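Group project report, spring term
Looking after the hand-held gripper kit (the Kirnalari pair)
Written by: Colleen Cloutier and Sandro Testa

1. What we were asked to do

Our part of the project was the upkeep of one kit. Not the model, not the data, just the hardware. One kit = two hand-held grippers, the marker cubes, the head strap with its camera, the cables and the harness. The Bergeron group does the recording with it and we get it back when something is off. In February it came back a lot. By April it mostly didn't, so we count that as a result.

The report covers setup, the checks before a run, and the two repairs we did ourselves. Parts list is in the shared folder under Mosberg, same as last term.

2. State of the kit when we got it

Not great. Pads on the left gripper were worn smooth at the tips, so thin things (paper, cards) slid out. Right gripper was fine on pads but the jaws closed crooked, one touching before the other. Cube on the left had play in it, you could turn it a little with one finger. That one is bad because the tracking takes the cube as fixed to the hand. Any wobble there goes straight into the recorded path and you don't notice untill you play it back.

Also no written setup at all. People did it from memory and everybody's memory was different.

3. Setup as we do it now

Straps first, then grippers. If you pick up the grippers first you have no hands left for the buckles.

- Harness on over the shirt, both shoulder straps flat.
- Head strap on, tight enough that it stays put when you look down at the table.
- Cables along the harness, never across the forearm.
- Power on, wait for the light on each cube. No light, no run.
- Open and close each gripper 6 times, slowly. Listen for the click that means the jaw pin is walking out.
- Try to turn each cube by hand. It should not move. If it does, go to section 5.

Whole thing takes 4 minutes once you know it. Took Sandro a lot longer the first time but he was also writing it down.

4. Check at the table

This is the part we changed the most. We used to check the grippers in the air and call it good. Crooked jaws look fine in the air. Now the person holding them goes to the table and brings the jaws down close over something flat, a sheet of paper is best. Then look at the gap between tips and paper on both sides. Uneven gap = pads or pin. After that, look straight down the fingers with the jaws open and compare the spread left and right.
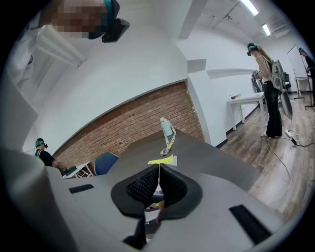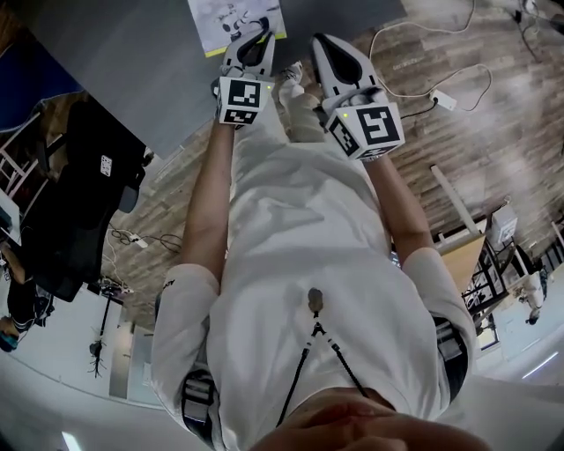
5. Repairs

5.1 Pads, left gripper

Peeled off the old pads, cleaned the finger with alcohol, let it dry, new pads on. First try was a fail. We stuck them on too far forward and they folded over at the tips when closing. Second try we set them back by 2 mm and clamped them overnight. Pick test with index cards passed in the morning. The glue from the Clunodano box is the one to use, the clear one in the drawer goes brittle.

5.2 Loose cube

Screw under the cube had backed out. Tightening alone held for one session, then play again. Took it out, put a small drop of thread lock on, back in. Has held since. IMPORTANT: after you touch a cube you have to redo the calibration for that hand, even if it looks like it sits exactly where it was. We skipped it once and the Bergeron group lost an afternoon of recordings. Our fault, sorry again.

5.3 Crooked jaws, right gripper

Not repaired, only adjusted. Backed off the stop on the side that touched first untill both tips met. Works but the pin hole is worn and it will come back. Needs a new finger, on order.

6. Still open

- Spare pads: 6 left in the bag, reorder before the summer.
- No good place to hang the harness, the straps twist in the box.
- The calibration sheet is still in Colleen's handwriting, needs typing up.
- Log book. We started one late so the February entries are from chat messages and may be a day or so off.

Next group can reach both of us through the course page. Key for the parts drawer goes back to the front desk.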